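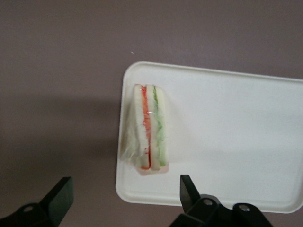

Adjunto 1. Sándwich envuelto en film sobre bandeja blanca, vista desde la pinza.

Incidencia: agarre de envasados en film, célula Gazi
Centro: cocina Traltitell
Abierta por: Debashish Patwary
Fecha: 20 de marzo de 2018
Estado: en seguimiento

Síntoma
La célula se detiene con aviso de agarre no confirmado al pasar sándwiches de la bandeja a la línea. En el último lote, 13 paradas en 500 ciclos. Con envase rígido no se reproduce.

Comprobaciones
- Apertura de los dedos: conforme.
- Calibración de cámara: repetida, sin cambios.
- Detección (Vustix): el contorno incluye el film arrugado del lateral izquierdo y desplaza el punto de agarre. El pan queda fuera del centro calculado.

Acción
Umbral de contorno subido a 79. Pendiente de validar con un lote completo.

Nota de operación
Las 2 personas del turno que antes emplataban a mano atienden ahora las paradas y rearman la célula. Piden que el rearme se haga desde el puesto de envasado - hoy hay que ir hasta el armario - y que el film sobrante se pliegue por debajo. Lo primero se traslada a Zastance. Lo segundo cambia la instrucción de envasado y requiere formación, prevista para abril.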